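Suturing practice moves to the second floor

The skills room on the second floor opened to residents in April, after most of a year in the old storage space next to the loading dock. It has 2 benches, a sink that drains properly, and a locked cabinet for instruments and tissue pads. Residents who were signed off in the old room do not need to be signed off again. Everyone else should see Otakar Halás before booking a first slot.

Otakar has rewritten the instrument handling session, and it now comes before any needle work. In past years people went straight to knots and picked up handling as they went. The first 40 minutes are now spent on bringing two instruments together over the work surface, parting them, and bringing them together again, with no needle and no thread. It is slow and some people find it dull. Otakar's view is that most torn tissue in the practice room comes from instruments that meet badly, and he would like that sorted out first.

The exercise is done along a border between two kinds of surface, one red and one pale. The colors behave differently under the light. Red areas keep their detail fairly well, while the pale ones wash out where the light is strong, and it gets harder to judge how far a tip is from the surface. Shadow under the instruments causes the same trouble. Residents are asked to find the tips first, then look at what is behind them, and only then close the jaws.

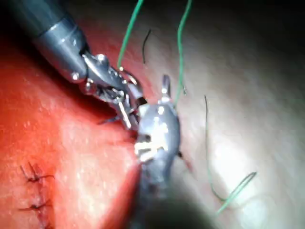
Care of the jaws and wrists

The small links and pins at the working end are where things go wrong. Please open and close the jaws a few times before starting and again before putting the instrument away. If they feel stiff, put a yellow tag on the instrument and leave it on the left side of the sink. Do not oil it yourself. Repairs go to Hudach, who collect once a month, and a full set of replacements from Dornel came to $3,864 this spring, so a tag is always welcome.

Rinse the shafts from the collar down and dry them with the lint-free cloths – the paper towels leave fibers in the joints. Used pads go in the lidded bin and never in the sink.

Booking

Slots are 90 minutes and can be reserved up to two weeks ahead on the sheet by the door. The Konstantinidis handbook is kept on the shelf above the cabinet, and the pages on two-handed work are worth reading before the first session. Please leave it in the room. Log sheets go in the Folier tray when you finish, signed, with the pad type written in the top corner.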